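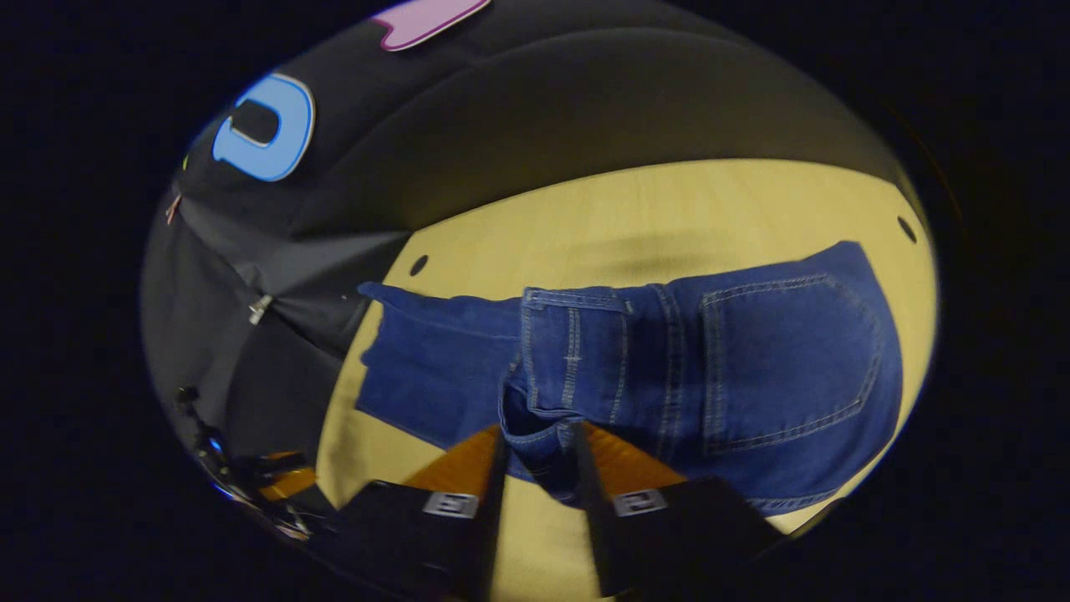 # Reading a Pair of Jeans: Seams, Pockets and Folds

Textiles II, project report, Zamfira Bucur

I picked jeans for my garment study because I've worn them almost every day since middle school and had never once looked at how they're put together. I'm so glad I did! My plan was to learn how the parts are sewn, then find out what all that stitching does to a folded pair.

## Construction

Denim is a twill, so the weave runs in fine diagonal lines. Once you've noticed them you can't stop (I now check strangers' jackets on the bus). On the blue pair I used most, the golden-tan topstitching runs in double lines around the pockets and along the waistband. The back pocket has five sides, more or less, and comes down to a point at the bottom.

My favorite part was the bar tacks, those short, dense bits of stitching at places that take a lot of pull. I had always thought they were decoration. I practiced them on scrap denim from Fullent, the remnant store near campus, and my first 16 were terrible. Setting the machine to a narrower zigzag helped a lot, and so did slowing way down.

## Fading

The indigo on this pair is lighter along the folds and seams. A seam stacks several layers of cloth, so it sits higher than the rest and gets rubbed first. I tried to copy the effect by hand with fine sandpaper on a scrap with one sewn seam. After 90 strokes the ridge had gone clearly paler and the flat cloth beside it had barely changed, which made me very happy.

## Folding

I tried two methods on a table:

- **Half and thirds:** one leg over the other, then up from the hem in thirds
- **Waistband roll:** legs together, rolled tightly from the top

Thirds won for me. The stack stays flat and the back pocket ends up on the outside, where it's easy to tell one pair from another. The roll is fun but the waistband is so stiff that the first turn fights you. If you pick up a folded pair by the waistband it bunches and the whole thing starts to twist, so slide a hand under the legs too.

## Next time

I'd like to repeat the sanding with black denim and with a stretch blend, and get the bar tacks neat enough to put on a real belt loop. I still have half a yard of the Fullent scrap left.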